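### 3.2 Tabletops and what we set on them

The most enjoyable part of this study was seeing how much a surface changes the look of an ordinary kitchen object. We worked in 15 home kitchens, and at each one we asked to use the table where food is really prepared, with whatever the household keeps there. Stone tops quickly became our favorites. A polished top picks up light from every window and lamp in the room, and a shiny bowl placed on it does the same thing again on its curved inner wall (a wonderful puzzle for anyone who cares about how we judge shape by eye!). 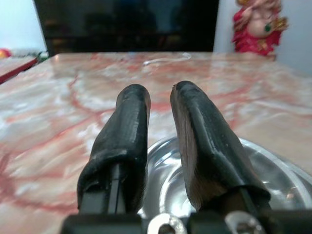 **Figure 4.** Stainless steel bowl on a polished marble tabletop, Keton kitchen set.

The bowl in Figure 4 shows soft gray, white and faint pinkish tones on its inside, all of them reflections. We find this delightful, and it matters for the results in Section 4. Raters in the Venckus group saw 300 close views of bowls, cups and trays and were asked to name the material of each one. Steel on marble drew the liveliest comments of any pairing, and 8 raters went back to change a first answer after looking at the rim.

Wood and cloth surfaces gave calmer views, and we report them separately under the Undix set. We kept 9 bowls of different depths for the follow-up test, where the same raters judged how deep each bowl was from the rim and the visible part of the inside.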